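Groups > Manipulation Software > Meeting Notes > September

Perception and Planning weekly, minutes
22 September 2023
Chair: Roland Inskip. Minutes: whoever lost the draw, so me again.

Meeting opened late. The previous minutes were approved after Roland asked that "the planner sulked" be changed to "the planner returned no solution." Changed.

1. Naseri (segmentation)

The new Naseri build went onto the wrist stream on Monday. It is faster than the old one and more sure of itself, which are two separate pieces of news. On the last labeled set it split the tablecloth from everything lying on it without trouble. Clear objects remain bad. Tape rolls come back as a ring, half a ring, or tablecloth, depending on the angle.

Roland asked if the depth channel helps with clear plastic. It makes things worse: depth reads straight through to the cloth and then outvotes color. The proposal is to drop depth weight to zero wherever the two disagree along an edge. Two people liked this and one called it "giving up with extra steps." We will try it.

ACTION: edge disagreement mask behind a flag, off by default.

2. Vurkton (planner)

Vurkton timed out 14 times in the overnight run. All of the timeouts came from the same cause. When the target list contains something beyond the table, Vurkton tries to plan to it anyway, fails, lowers its standards, and tries again until the clock runs out. It has never once asked whether the arm can reach.
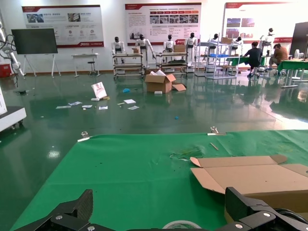
Target filtering has to happen before Vurkton sees the list, and the argument was over where. The wrist view takes in far more room than the arm has any business with. Past the edge of the green cloth there is an open box standing on the floor with papers and cards strewn near it, and every one of those is a perfectly good object as far as Naseri is concerned. So are the people at the tables in back, until the class filter gets to them. Roland wants a hard workspace polygon fitted to the cloth. The objection is that the near box, the partly flattened one on the right of the table, lies near the cloth and will bend any polygon fitted by color. A fixed polygon from calibration was suggested, and then everyone remembered how calibration went.

Agreed: fit the table plane first, throw out anything below it, then fit the cloth. Floor items go at the first step and the box is only a problem for the second.

ACTION: plane filter moves upstream of Vurkton. Roland to review, with comments shorter than last time.

3. Small things on the cloth

A long item for its size. Naseri now picks up the clamps at the far edge of the cloth and passes them on as graspable. They are graspable. They are also holding the cloth down. We need a "fixture" class, and the labelers need a written rule for it, including what to do with the tag and tape under the clamps. First draft of the rule ran to 3 pages and was sent back.

The thin stick is found reliably. The crinkled plastic is found as one object, or two, or a highlight. Specks on the cloth should be dropped by minimum area, but the threshold is in pixels, so a speck gets promoted to an object whenever the wrist gets close enough. Threshold to be in millimeters. It was pointed out that this was also agreed in the spring.

4. Stevow (logging and replay)

Stevow replay now works on a laptop, provided it is the one laptop. Ticket 1828 (finger mask shifted after a gripper swap) is reopened. The mask was drawn for the old fingers, so the planner sees the tips of its own gripper as clutter and politely steers around them. Nothing gets picked up, but nothing gets hit, and the safety numbers that week were excellent.

ACTION: mask to be generated from the gripper model. No more drawing it by hand.

5. Zundolik

Zundolik was to be retired. It is still what the other tools call to convert timestamps. Retirement deferred. Same wording as last time, pasted.

6. Any other business

A request to rename the "confidence" field, as it measures something else. No volunteers.

Meeting closed when the next group came in and sat down.

Comments (3)

tmk: Item 3, can the fixture rule cover tape that isn't holding anything? I have a lot of those.

Roland Inskip: My comments on the last review were the right length.

jo_p: Re 1828, does the generated mask include the screws? The old one left them out and I got two round objects in every frame for a week.

Corrections to the minutes: reply on the group list | © Manipulation Software Group | Back to top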